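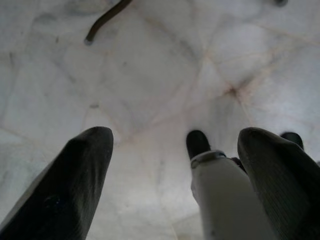

Cómo cuido las manos de un robot

Actualizado por última vez: noviembre

Por el equipo de taller de Susley, noviembre

¡Hola! Trabajo con un robot de dos brazos que se llama Meren y que está aprendiendo a poner y quitar la mesa. Mi trabajo es tenerlo a punto, un poco como quien cuida una bici: aprieto, limpio, miro, vuelvo a apretar... y de vez en cuando me rasco la cabeza, claro.

Empiezo siempre por los dedos. Las manos de Meren se llaman pinzas y cada una tiene 2 dedos. Vosotros tenéis cinco en cada mano y piel que nota si algo resbala. Una pinza lo tiene más difícil, así que yo repaso la superficie de los dedos con un paño que no suelta pelusa. Una miguita pegada, o una mancha de grasa, y el cubierto se va girando solo (¡me ha pasado con una cuchara sopera y menudo ruido!).

Después viene lo que más me gusta, que es poner los dedos a cero. Le pido al robot que cierre la pinza del todo, despacito, y el programa apunta: «esto es cerrado». Luego la abre al máximo y apunta: «esto es abierto». Con esos dos datos ya puede calcular todo lo de en medio. Si me salto este paso, Meren cree que tiene los dedos en un sitio y los tiene en otro, como cuando os ponéis los guantes de un hermano mayor e intentáis coger una moneda.

Luego tocan los cables. Un brazo de robot gira, sube, baja y se dobla, y el cable tiene que ir con él. Por eso se deja una vuelta floja, un lazo, cerca de la muñeca. Si el lazo es corto, el cable se estira y se acaba rompiendo por dentro. Si es largo, se engancha en la esquina de la mesa. Yo muevo el brazo con la mano (¡con los motores apagados, eso siempre!) y voy mirando cómo se porta el lazo en cada postura. 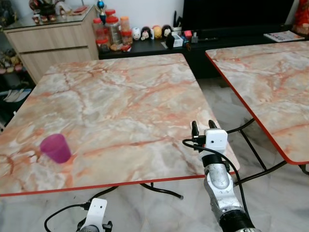
¿Y cómo sabe el robot dónde está la mesa?

Se lo enseñamos nosotros antes de empezar. Llevamos la punta de la pinza hasta varias esquinas, una por una, y el programa guarda cada posición. Con esas esquinas dibuja la mesa en su memoria. Si alguien la empuja con la cadera, aunque sea un poquito, hay que repetirlo.

También apunto todo en un cuaderno que llamamos Mussa. Está lleno de manchas de café y en él va cada arreglo. La última revisión de los dedos lleva el número 87 y la hoja de los tornillos de la muñeca es la 108. Los tornillos se aflojan con el temblor de los motores, muy poco a poco, y por eso los compruebo con una llave especial que hace «clic» cuando ya están bien apretados. Si aprieto de más, estropeo la rosca, y entonces me toca desmontar media muñeca.

Cuando termino, hago la prueba del tenedor. Es delgado, liso y pesa más por un lado que por otro, así que es muy pesado... de carácter, quiero decir.

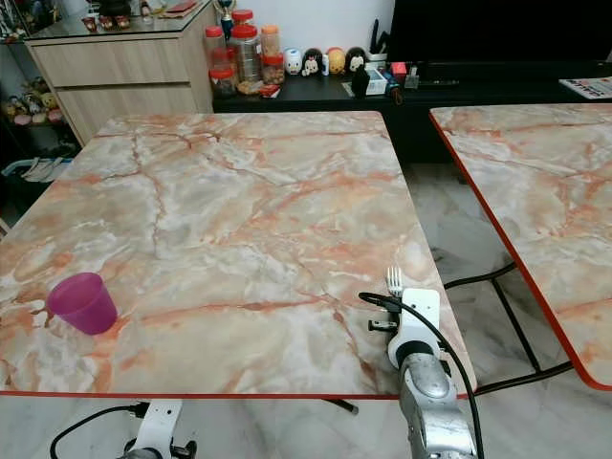
En Watenley opinan que la prueba debería hacerse también con una cuchara de plástico, porque un dedo que aprieta bien el metal puede doblar algo más blando, y que convendría bajar la fuerza antes de cambiar de cubierto. Me parece buena idea y ya la he escrito en el cuaderno, con rotulador gordo para que no se me pase.

Si en casa tenéis unas pinzas de cocina, probad a coger un tenedor por el mango y a mantenerlo derecho. Luego mojad un poco las puntas y probad otra vez, a ver qué notáis.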